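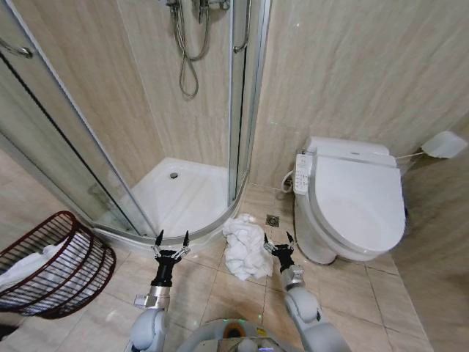
Warum trocknet ein Handtuch?

Ein nasses Handtuch ist ein geduldiges Ding. Man hängt es auf, geht zur Schule, kommt zurück, und das Wasser ist weg. Es hat nicht getropft und es ist auch nicht ausgetrunken worden, jedenfalls nicht, wenn ihr keinen sehr durstigen Hund habt. Wo ist es also hin?

Die kurze Antwort lautet: in die Luft. Die lange Antwort ist interessanter, und weil ihr die Seite schon offen habt, bekommt ihr die lange.

Ein Gedrängel, das man nicht sieht

Wasser besteht aus winzigen Teilchen. Sie heißen Moleküle und sind so klein, dass man sie selbst mit einer guten Lupe nicht findet. Wer es trotzdem versuchen will, soll es versuchen, es ist ja Ferienzeit.

Diese Teilchen halten nie still. Sie schieben, rempeln und wackeln, ungefähr so wie eine Klasse, die auf den Bus wartet. Die meisten sind mittelschnell, einige sind langsam, und ein paar haben es furchtbar eilig. Eigentlich halten sich die Wasserteilchen gern aneinander fest. Wenn aber ein besonders schnelles ganz oben am Rand sitzt und von den anderen einen Schubs bekommt, reißt es sich los und fliegt davon. Von da an ist es Wasserdampf, und den kann man nicht sehen.

Das nennt man Verdunsten. Dafür muss nichts kochen. Eine Pfütze auf dem Schulhof verdunstet auch im April, wenn man noch eine Jacke braucht, und sie macht dabei kein Geräusch.

Aber Dampf sieht man doch!

Das sagt an dieser Stelle immer jemand und meint die weiße Wolke über dem Nudeltopf. Streng genommen ist diese Wolke kein Dampf mehr. Sie besteht aus lauter kleinen Tröpfchen, die entstehen, wenn der unsichtbare Dampf in kühlere Luft gerät und die Teilchen sich wieder zusammentun. Erwachsene sagen trotzdem Dampf dazu. Man darf sie berichtigen, sollte damit aber warten, bis die Nudeln auf dem Tisch stehen.

Was beim Trocknen hilft

Wärme hilft. In warmem Wasser sind mehr Teilchen schnell genug für die Flucht. Deshalb trocknet die Badehose in der Sonne schneller als im Schatten, und deshalb legen Leute ihre Socken auf die Heizung.

Wind hilft auch. Über einem nassen Handtuch sammelt sich feuchte Luft, und darin schwirren schon viele Wasserteilchen herum. Einige davon landen wieder im Stoff, was ziemlich unpraktisch ist. Der Wind bläst diese Luft fort und bringt trockenere mit. An der Küste, zum Beispiel in Sanbridge, wo diese Seiten geschrieben werden, weht es so kräftig, dass die Wäsche schnell fertig ist. Manchmal hängt sie dann allerdings beim Nachbarn.

Und schließlich braucht das Wasser Platz zum Wegfliegen. Teilchen können nur dort entkommen, wo der Stoff an die Luft grenzt. Ein ausgebreitetes Handtuch hat davon zwei große Seiten. Ein zusammengeknülltes hat außen ein bisschen und innen lauter Falten, in denen die feuchte Luft feststeckt. Jetzt wisst ihr, warum zu Hause so viel über das Aufhängen geredet wird. Es tut uns leid, aber die Physik steht in diesem Streit auf der Seite eurer Eltern.

Warum der Stoff so viel schluckt

Schaut euch ein Frotteetuch einmal aus der Nähe an. Es ist voller kleiner Schlingen aus Garn, und das Garn besteht aus dünnen Fasern, meistens aus Baumwolle. Zwischen den Fasern sind enge Lücken. Wasser mag enge Lücken. Es klettert hinein und sogar ein Stück nach oben, wenn es sein muss. Baumwolle zieht Wasser nämlich an, und jedes Teilchen, das hineinklettert, zieht andere hinter sich her.

Eine Plastiktüte kann das nicht. Wer sich schon einmal mit einer Plastiktüte abtrocknen wollte, weiß das. Alle anderen dürfen es uns glauben.

Der Geruch

Bleibt ein Handtuch lange feucht, beginnt es zu riechen. Schuld daran ist nicht das Wasser, denn sauberes Wasser riecht kaum. Schuld sind Bakterien. Das sind Lebewesen, die aus einer einzigen Zelle bestehen, und sie sitzen praktisch überall, auch auf frisch gewaschener Haut. Beim Abtrocknen ziehen sie ins Handtuch um und bringen gleich ihren Proviant mit, nämlich Hautschüppchen und ein wenig Fett von euch. Ist es dazu noch feucht und warm, geht es ihnen prächtig. Was wir als muffig riechen, sind Stoffe, die sie beim Essen abgeben. Genauer möchte man es vor dem Frühstück nicht wissen.

In einem trockenen Handtuch können sich die meisten von ihnen nicht vermehren. Sie sind dann nicht alle verschwunden, aber sie langweilen sich. Den Rest erledigt die Waschmaschine.

Ein Versuch für einen langen Nachmittag

Ihr braucht 3 gleiche Waschlappen, einen Wäscheständer, zwei Wäscheklammern, einen Teller und eine Küchenwaage. Fragt vorher wegen der Waage. Sie wird nachher noch für Kuchen gebraucht.

Wiegt zuerst einen trockenen Lappen und schreibt die Zahl auf. Macht dann alle drei nass und wringt sie gleich stark aus. Das ist schwieriger, als es klingt, weil man beim dritten meistens keine Lust mehr hat. Legt jeden Lappen auf die Waage und notiert wieder.

Den ersten klammert ihr glatt an den Wäscheständer. Den zweiten faltet ihr einmal und dann noch einmal und hängt ihn daneben. Den dritten knüllt ihr zu einer Kugel und legt ihn auf den Teller. Alle drei bleiben im selben Zimmer.

Nach 40 Minuten wiegt ihr zum ersten Mal nach, später dann, wann immer es euch einfällt. Was die Lappen leichter geworden sind, ist als Dampf unterwegs. Malt für jeden Lappen eine Linie auf Karopapier. Bevor ihr anfangt, solltet ihr aufschreiben, welcher gewinnt und wie weit er vorn liegt. Hinterher behauptet nämlich jeder, er hätte es gewusst.

Noch eine Frage, die oft kommt

Warum friert man, wenn man aus der Dusche steigt, obwohl das Wasser warm war? Erinnert euch an die eiligen Teilchen. Wenn gerade die schnellsten davonfliegen, bleiben die langsameren zurück, und langsame Teilchen bedeuten kühleres Wasser. Das sitzt nun auf eurer Haut und holt sich dort neue Wärme. Der Körper benutzt denselben Trick beim Schwitzen, nur dass man dann froh darüber ist.

Abtrocknen hilft gegen das Frieren, weil das Handtuch das Wasser mitnimmt, bevor es auf eurer Haut verdunsten kann. Danach verdunstet es eben aus dem Stoff, und dem Handtuch ist es egal, ob ihm kalt wird.

Stand dieser Seite: 26.07.2023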